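Stendale Shared Workshop, Student Projects
Final report: a small tabletop arm that tidies up toys
Team Batista

Why we picked this

Our first plan was a chess-playing arm, and we spent most of October on it before admitting that chess pieces are tall, tippy, and all want to be put down in exactly the right spot. Toys are much more forgiving. If a toy lands in a bin a little crooked, it is still in the bin, and we had a whole shoebox of them to borrow from younger brothers and sisters (thank you, and yes, you will get them back!).

So the goal became this: pick up one small toy at a time from a table, carry it across, and let it go over the bin. The person running the arm would drive it by hand at first, and the recordings from those runs would be used to teach it to do the job alone.

What we built

The arm is a kit we call the Millier, after the street the workshop is on. It has six joints plus the gripper, and it can lift up to 500 grams with the elbow bent, though it sags a bit at full stretch and makes a sad sort of noise. The two fingers are our own parts. We went through more versions of them than we like to remember – the early ones were too thick to slide in beside anything lying flat, and the next ones were so thin that they bent outward as soon as they squeezed.

The small camera rides at the wrist and looks down past the fingers. We had it on a stand beside the table for the first few weeks, and from there the arm itself kept getting in the way at the worst moment, right when the fingers were closing. Moving it to the wrist meant rerouting the cable three times and buying a longer one, but it was worth every bit of the bother.

Getting a good grip

Shiny, rounded toys gave us the most trouble by far. A block has flat sides and the fingers just lie against them, but a toy with a smooth molded top has only a narrow band where both fingers can press evenly. Close too high and the toy squirts out downward. Close too low and the fingertips bump the table and the motors complain. 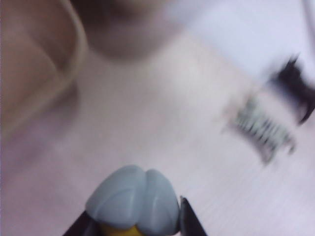
We ended up closing the gripper in two stages, first quickly until the fingers touch, and then slowly until the motor current reaches a set limit. Finding that limit took a long afternoon and a lot of snacks. We also slowed the wrist down for the first part of the lift, and that helped more than any of the clever ideas we had written on the whiteboard.

Blur was the other headache. When the arm swings fast, anything printed on the table turns into smears, and we had been hoping to use printed markings as a guide for position. We now let the arm pause briefly before it takes a reading. It looks a little as if it is thinking things over, and we have grown fond of that.

How it went

We saved 70 hand-driven runs for training and kept 12 more aside for checking our work. The software, which we named Trernirier after a very unlucky typing accident, trained for 2000 steps on the workshop's one good computer. Blocks went well from the start. Round toys were hit and miss, and the arm still tends to reach a touch too far to the left, probably from the way the camera bracket is screwed on.

Still to do

The bracket needs a second screw so it stops turning. We would like to try softer pads on the fingers too, and somebody should finally label the cables before the next team takes over the bench. The spare gripper parts and the long cable are in the drawer under the vise.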